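Concrete Plant List - Archive
Thread: Discharge gate sticking on site mixers

We use cookies to remember your reading preferences. Accept | Settings

Following up on the gate problem with the Molard pan mixers. We stripped one down in May and the cause was paste building up behind the seal strip. The gate closed to within 3 mm of the stop and then stalled. The cylinder was fine, and so was the air supply.
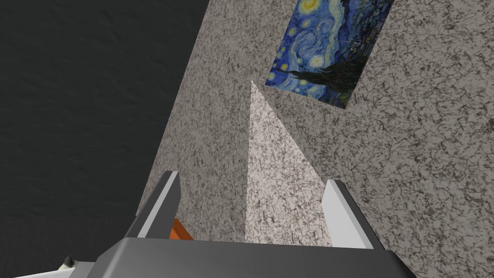

The paste sets hard overnight, and the next morning's first batch pushes more in on top of it. After almost 100 batches the strip starts to lift at the hinge end. Once it lifts, grout leaks onto the pivot and the gate gets slow in both directions.

Current routine on our machines: last batch out, gate open, rinse from the hinge side for 15 minutes, then cycle the gate 30 times with the drum stopped and the guard closed. Isolate and lock off before anyone scrapes the seat. Grease the pivot after rinsing. We switched to the softer Grorlow strip on one mixer and it seals better, but it wears faster with crushed aggregate.

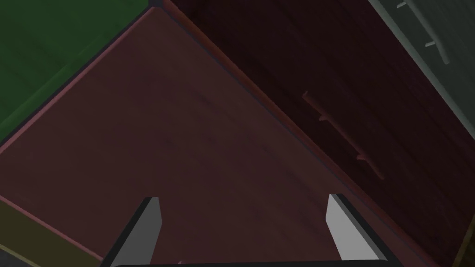 Hordiienko wrote:
> We run the same mixers at the Pradier yard and would not cycle
> the gate that many times dry. It drags grit across the seat.
> Leave the water on at low flow while it cycles. Also check
> the hinge shims. Ours were one short from delivery.

Fair point on the water. We will try low flow on one machine and leave the other as is. The shims had not been checked - I will measure both hinges at the next service and post the gaps. Does the Pradier yard use the standard strip or the softer one?

2 replies | 3 shares
Contact the list owner | Back to top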